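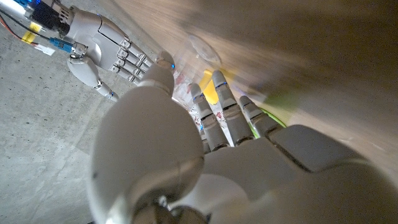 Ground floor, inspection of 25 March 2018

Guest house Cantero, yearly safety check before the season

1. Exits and stairs
Front door opens to the outside without a key. OK.
Back stairs: the third step moves a little under the foot. To be fixed before first guests.
Handrail is firm on both sides.

2. Kitchen and breakfast room
Fire blanket is on its hook. OK.
Extinguisher (Ulano, 6 kg): pressure needle in the green. Label must be changed in December.
Tablecloths should not hang so low that a child can pull them. Glasses to be placed away from the table border.
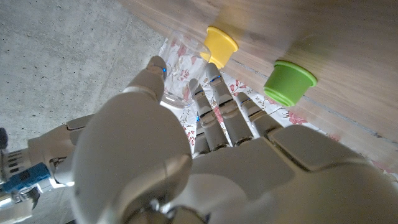
3. Electricity
The heater in room Hesia was tested, 2000 watts. It must have its own socket and not share the extension cord with the kettle. I found them together again.
Two lamps in the corridor have loose covers. Comment: I tightened one, the other needs a new screw.

4. Floors and textiles
No cloth or small rug may stay on the floor where people walk. Rugs that remain need the anti-slip net under the full surface. 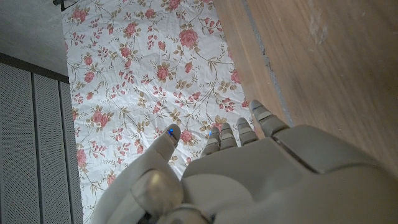
Checked and written by the house manager, Cantero

5. Water
Hot water at the upstairs tap was 69 degrees Celsius. This is too much for the hand, please ask the plumber from Gunura to set the mixing valve.
Drain in the yard is clean.

6. Papers
Emergency numbers are on the wall of each room, but in room Hesia the sheet is the old one. Print again at 100 percent size, the small version is difficult to read.

Result: passed with comments. Points 1, 3 and 5 to be checked again.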